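October
By Felista Tanui

Workroom check – packing tables, Rirbridge site

Done at 9.30 in the morning, before the first parcels came down from Nyanda. I have used the same list as the Dondby check so the two can be read side by side. Items marked FIX need doing before the next check. Items marked WATCH can wait.

1. Floor and walkways – OK
Clear from the door to the back wall. The mat by the sink has been taped down again and the tape is holding. Please don't put flattened cartons behind the door, even for an hour.

2. Table tops – OK
Wiped down, no chips or raised edges. The white tops show up dirt and stray bits of tape quickly, so they are easy to keep right. Use the plastic scraper for glue spots. I found a metal one in the drawer and have put it in the tool cupboard.

3. Table legs and feet – FIX
Table 2 rocks when you lean on the near corner. The foot has been wound out as far as it goes and there is a folded piece of card under it. Card is not a repair. A replacement foot is on order from Pramham under job 799. Until it comes, keep heavy parcels on table 3.

4. Uprights and poles – OK
All tight. I gave each one a firm push at shoulder height and none of them moved. Nothing is to be hung from them, coats included.

5. Cables – WATCH
Plugs and leads tested, all tags in date. One extension lead near the window has a kink close to the plug. No damage to the outer cover that I could find, but it gets bent in the same spot every time it is put away. Coil it loosely. I'll look at it again next time and bin it if it is any worse.

6. Handling of wrapped items – WATCH
Tall, narrow packages should be held at both ends when they are being turned or checked for splits in the wrap. Run your eye along the seams first, then the corners. If the wrap has opened, the item goes in the return tub with a note, and it does not get taped over. 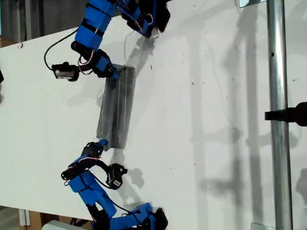 The other thing with narrow packages is where they get left. Three were standing on end near the edge of table 3 when I came in, with people walking past. Lay them flat if you are stepping away, seam side up, and well in from the edge.

7. Knives and cutters – FIX
Two safety cutters are missing from the board and one has a blade that doesn't go all the way back in. I have taken that one out of use. The sign-out sheet had not been filled in since the last check, so I can't say where the others went. Look in your apron pockets, please.

8. Lighting – OK
All tubes working. The centre light flickers for a few seconds when first switched on, then settles. No change from last time.

9. First aid kit – FIX
Small dressings are low and the eye wash is past its date. The box of 100 gloves is full. I have asked for the rest to be sent over with the Dondby order.

10. Fire exit and extinguisher – OK
Door opens freely from inside. Gauge in the green, pin and seal in place. A trolley was parked partly across the exit and I moved it. The yellow line on the floor is faded there and could do with repainting.

To do: foot on table 2, cutters, eye wash and dressings. Initial the sheet by the door when each one is finished and write the time next to it.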